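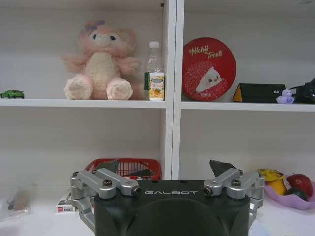
Kelthorpe Shelf Notes
README for the shelf and desk collection

Hello, and thank you for opening the readme before opening everything else. It means a lot to those of us who wrote it, mostly on a rainy afternoon with a pot of coffee between us. Kelthorpe is a collection of pictures and written notes about one very ordinary piece of furniture, a white shelving unit with a desk surface built into it, and all the little things that end up living there. If you have ever put your glasses case down next to a toy duck and then spent ten minutes looking for it, you already understand the subject.

What is in it

There are 2,177 pictures in this release, along with 844 written notes. A note is usually a sentence or two that says what is standing where, in the kind of words you'd use on the phone with a sister who is trying to find something for you. "The red tin on the right, next to the dark case" is a good note. We tried very hard to keep everyone from writing like a catalog, and mostly we managed it, though Jarmo Kettunen did slip in a few lines that sound like an auction house and we were too fond of them to take them out.

The things themselves are a mix of toys, stationery, drinks, small boxes and soft items. They were gathered from our own homes, so please don't expect a matching set. Telma Paredes picked most of the plush, and Santino Barrientos is responsible for the toy cars, as anyone who has seen his windowsill could guess.

How the shelf is arranged

We wanted it to look lived in, so we dressed it the way you'd dress a shelf at home when company is coming but you're not going to make a fuss over it. The upper part gets the pretty things, the middle gets a bit of everything, and the desk surface is for what you'd reach for while working. The red basket has its place toward the back of the desk, with the pens in front of it and the laptop kept closed. The two cookie cushions go at opposite ends of the top shelf with the little white picket fence between them, and the plant has the upper right compartment to itself.

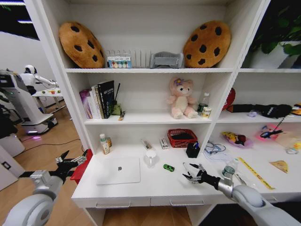

Words we use for things

Trinidad Painemal kept the word list, which is in the file called words.txt, and she would like you to read it (so would I, it's very good). Some choices that have puzzled people:

The pink plush is listed as "pink plush" and nothing more. Half of us say bear and half say bunny, and after a long lunch we agreed to leave the animal out of it.

"Tin" means the round red one with Hichi Treats and the hedgehog on the lid. It can stand on its edge or lie flat, and the note should say which if you can tell.

"Case" is the black triangular one. Where only a dark shape shows, people were asked to write "dark item" and move along.

"Bottle" covers anything with a cap that you would pour from, so please read the rest of the note before deciding which bottle is meant. There are several!

Known problems

Left and right always mean the reader's left and right, but 27 notes from the first round got this backward. Domingo Herrera has marked them with an R at the end of the line, and they are still in the folder in case someone finds them useful. The spelling of "gray" also wanders, and I'm afraid that one is my doing.

Small items near the back of a compartment are sometimes missing from a note altogether. Don't take a missing mention to mean the thing wasn't there.

The folders

The pictures are in a folder named shelf, the notes are in a folder named notes, and they share the same numbering, so the note goes with the picture of the same number. Not every picture has a note. Bastelach, our earlier collection of kitchen drawers, used a different numbering, and the two should be kept apart.

Changes

Sunday, October 13, 2019: second release. Word list added, repeated notes removed, marks added to the backward ones.

July: first release, shared only among ourselves.

Corrections are very welcome. Please send the picture number and the line as you think it should read, and Trinidad will put it in with the next batch.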